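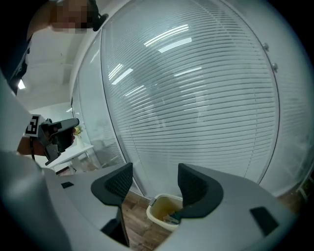
5 Jan 2025

Retainer blanks, second batch from Urnetti. Thermoformed 4 upper arches over the Orkeck stone models, 1 mm sheet, heater at 171 for the full cycle. Two came off clean. The third has a thin patch palatal to the left canine, 0.6 on the gauge. The fourth split at the molar on removal, undercut not blocked out properly (my wax).

Trimmed the two good ones with the Zamidetti bur at 3000 rpm. Faster than that and the margin smears. Polished, rinsed, bagged, labelled tray 144.

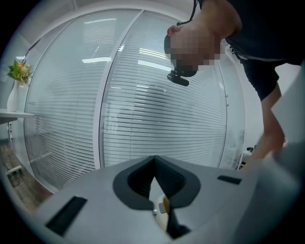 Mwakalinga would drop the heater temperature before touching the block-out, on the grounds that the thin patch and the split both point to overheated sheet. Possible. Will run one arch cooler with the same wax, then one with fresh wax at 171.

Sheet stock should last to March. Reorder code is on the inside of the cupboard door.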